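Nadside Two-Arm Bench Kit
Shared workshop edition, page revised 2024-01-01

The Nadside is a table kit for two robot arms, made for people who build at home or in a shared workshop. You supply the table and the arms. We supply the clamps, the cable clips, the paper roll for the surface, the drilling template and the software settings. Everything fits in one carton and can be assembled with a hex key and a normal screwdriver.

The kit was designed by Efthymia Kalogeropoulos in the Grillham shared workshop, where the members wanted to practise sorting of small pharmacy goods. Bottles, blister packs and soft bags are difficult things for a gripper, and they show quickly if the arms are mounted straight.
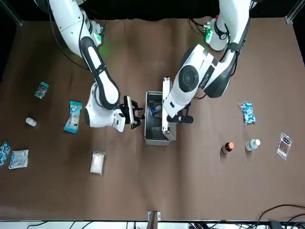
Before you drill, put both arms on the template and move them slowly by hand to the middle of the table. They must be able to reach the same place, but their elbows should keep a distance from each other. At Grillham we started with the bases too close together, and the first month was mostly spent on correcting this. The template now gives 70 cm between the centres of the bases, and we advise you to keep this measure unless your arms are much shorter than ours.

What is in the carton
Clamps for two bases, with rubber pads
Paper roll, brown, 5 m
Cable clips, 44 pieces
Drilling template, printed on both sides
Settings file and assembly guide (by download)

Not included: arms, grippers, power supply, table.

Choosing the objects

Anatole Pons wrote the practice list that comes with the guide. He recommends to begin with a stiff box, then a bottle which lies on its side, and to leave the soft things for later. A plastic packet bends when the fingers close, so the gripper must take it with enough material between the pads. On our bench the right arm holds a blue and white packet in this way, pointing down to the table, and the open aluminium case stands farther back with its lid upright. If you use a case like this one, place it so that the lid does not stand in the path of the arm.
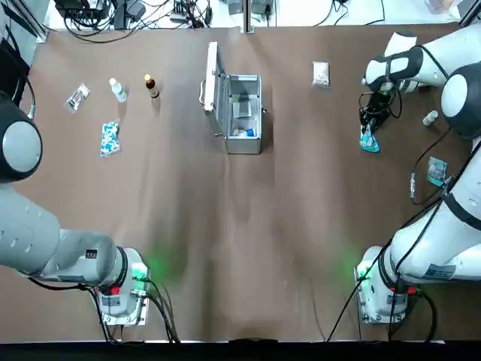 Care of the surface is simple. Change the paper when it has folds, as a thin packet can catch on them. The cables should be fixed before the first run, with a free loop at every joint. Ours run from the bases down to the near side of the table, and the red button on each base has to stay easy to reach when the clips are on.

Delivery is by Pravodico, normally in 5 working days. Spare clamps can be ordered from Ngubane with the part list in the guide. The next version of the template is planned for July, and owners of the present kit can download it without payment.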